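How a rounders match is scored

A children's guide to bat and ball games, part 7 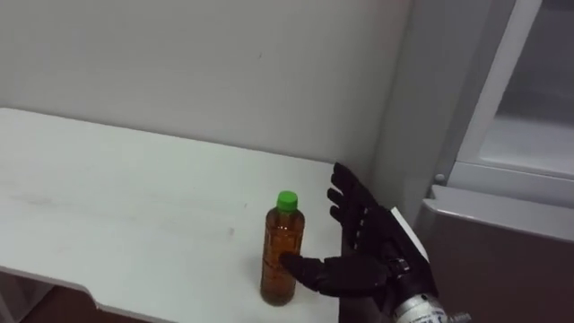
A small bottle with a green screw cap.

Rounders is played by two teams. One team bats while the other team fields. When the batting team's turn is over, they swap. Each turn is called an innings, and most school matches have two innings for each side.

Where everyone stands

There are four posts set out on the pitch, and a square where the batter stands. The bowler throws the ball underarm from another square in the middle. Behind the batter is the backstop, who catches the ball if the batter misses it. The other fielders stand by the posts or further out, in the part called the deep.

A team has nine players on the pitch. If you have only 8, you can still play, but there will be a gap somewhere in the field.

Scoring

You hit the ball and run round the outside of the posts. If you get all the way to fourth post before the next ball is bowled, your team scores one rounder. If you hit the ball and reach second post, your team scores a half rounder. You can also score a half if you get to fourth post without hitting the ball at all.

If you stop at a post, keep touching it with your hand or your bat. You can run on when the bowler bowls again.

Getting out

You are out if a fielder catches your hit before it touches the ground. You are also out if a fielder touches the post you are running to with the ball before you get there. Running inside the posts can get you out too, unless a fielder is in your way.

What is a no-ball?

A ball bowled above the batter's head or below the knee is a no-ball. So is a ball that would hit the batter. You can't be caught out from a no-ball.

A match at Storkdale

In July, Storkdale played Sirkness in front of 415 people. Storkdale were one rounder behind with one batter left, Fatima Shehu. She hit the ball over the fielder at third post and ran all the way round, which made the scores level. On the next ball she reached second post for a half, and Storkdale won. Folasade Akande had bowled for Sirkness all afternoon.

Words to know

Backstop: the fielder behind the batter.
Deep: the part of the field furthest from the batter.
Innings: a team's turn to bat.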